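Notes on the Spring Term of the Grocery Sorting Project
Posted in March by Sanaa Ouali

The student automation club at Medina has now completed the larger part of its work for the year, and several readers have written to ask how the grocery sorting project stands. I have served as the club's faculty adviser since its second year. The present post is intended as a fuller account than the short notices I have placed here since the fall.

The task was set by the members themselves at the opening meeting. A robot arm is to pick up pieces of produce from a table and place them in a small cart, one at a time, without dropping them and without pressing them out of shape. It was chosen over two other proposals, a chess-playing arm and a machine for sorting screws, after a debate that ran well past the time reserved for the room. The chess proposal had strong support and I expect it will return next year.

Membership stands at 26 students, of whom a little more than half attend regularly. The club is divided into a hardware group, a software group and a records group. The last of these was added at my insistence. In earlier years the students kept their results in private notebooks or did not keep them at all, and when the senior members graduated, a good deal of what they had learned went with them. The records group now maintains a single log of every attempt, with the object used, its position on the table, the outcome and the initials of whoever was operating. As of this writing the log holds 1365 entries.

I wish to say something about that log, as it has become the most useful thing the club owns. In the fall it was treated as a chore. Entries were short and often careless, and under "outcome" one finds such remarks as "bad" or "see above." After the winter break the group agreed on a fixed list of outcomes: placed, dropped in transit, missed, stopped by operator, and other. The list is not perfect. There was a long dispute over whether a fruit that lands in the cart and rolls out again should be counted as placed. It was settled that it should not, and the earlier entries were corrected where the person who wrote them could remember.

The control program is called Stiklow, a name that predates my involvement and for which I have heard three different explanations. It has been rewritten twice. The first version moved the arm through fixed positions and could do nothing if a pepper had been nudged out of place. The second relied on color to find each object, and it served fairly well until the club began working in the late afternoon, when the light from the west windows changed what the camera reported. The present version uses both color and outline, and the students have also learned to lower the blinds.

Adent is the name given to the smaller program that decides how far the fingers should close. Its development has occupied two students for most of the year. A green pepper is firm but its skin is slick, and if the fingers meet it on a slope it slides away. Small round items in a bunch present a different difficulty, because the program must choose whether to take hold of the fruit, the leaves or the place where they meet. The students first instructed it to avoid the leaves altogether. They later found that an approach from directly above, with a slower closing motion, gave better results than any rule about leaves, and the rule was removed.

There were setbacks. In the winter the club lost the better part of three weeks to a fault in a cable, which presented itself as a fault in nearly everything else first. The software group rewrote a portion of Stiklow that had nothing wrong with it, and the hardware group took the mounting plate off and put it back on. When the cable was at last replaced, the arm behaved exactly as it had in December. I did not enjoy those weeks and neither did the members, but several of them have since written a page of instructions on the order in which parts should be checked, and it is now taped inside the cabinet door.

The cart has also been the subject of some discussion. Its rim is raised, and the arm must clear it with whatever it is carrying. In the first trials the clearance had been measured with the gripper empty, and the earliest peppers struck the side. The students then added a fixed margin to every path. This made each trip slower, and it was felt by some that speed was being given up too easily. My own view is that a club which has not yet finished the task has no need to finish it quickly. The matter was put to a vote and the margin was kept, though it was reduced by half.

Trials this term have followed a set order. The operator lays out the produce, the records member writes down the layout, and a third student stands by the stop button and does nothing else. Layouts with only a few items, set well apart, are used for testing the path to the cart. Crowded layouts are used for testing the camera. I would recommend this separation to any school beginning similar work. When both were tested together, it was seldom possible to say which part had failed.

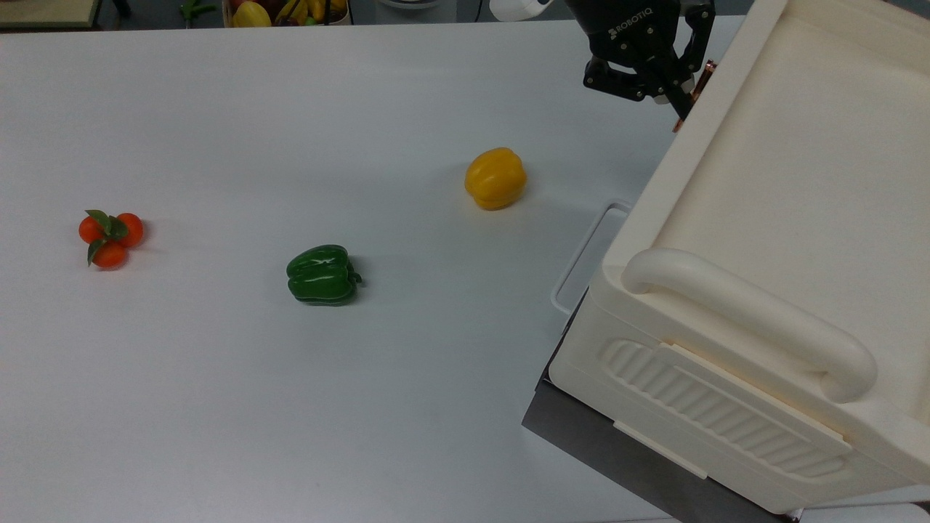
Studa, the club's sister group across the river, has taken an interest in these spaced layouts, and a comment left beneath my February notice deserves to be repeated in full.

Marisol wrote: We tried the wide spacing with our own arm after reading your last post, and the misses dropped right away, but I'm not convinced it tells you much. A real shopper doesn't leave a hand's width between the peppers. Our group went back to crowded tables after two sessions and we're glad we did. Would you be willing to share the log so that we can compare? We have far fewer entries, and ours don't give positions.

The objection is a fair one and I have read it aloud to the members. Their answer, with which I agree, is that the wide layouts were never meant to stand for a shopper's table. They are meant to keep one question apart from another while the students are still learning to ask them. The crowded trials continue, and during the coming month they will make up the larger share of the schedule. As to the log, the records group has agreed to share it once the initials of the operators have been removed. I have asked that a short guide to the outcome list be sent with it, since the meaning of "other" has not been constant.

For those who have asked about results, I can offer only partial figures. In the latest series the students ran 115 attempts on single items in wide layouts, and the greater number ended with the item in the cart. The yellow peppers, stood upright, were the most dependable. Peppers lying on their sides were less so, and the clusters remain the weakest of all. I would ask readers not to draw too much from this. The same few students operated throughout the series, and they have become skilled at laying out the produce in ways that suit the machine — a habit of which they were not aware until the records group pointed it out. In the next series the layouts will be drawn from a sealed envelope.

The club will hold its open afternoon in the main hall before the end of term. Families are welcome, as are students from the lower grades, who in past years have asked the best questions. Visitors will be asked to stand behind the tape. The demonstration will begin at 3:30 and will be repeated at 4:15 for those who come from work.

Two practical matters remain. The club is in need of a second storage cabinet with a lock, and would be grateful to hear of one no longer in use. Members who have borrowed the long hex keys are asked to return them to the blue drawer before the next meeting.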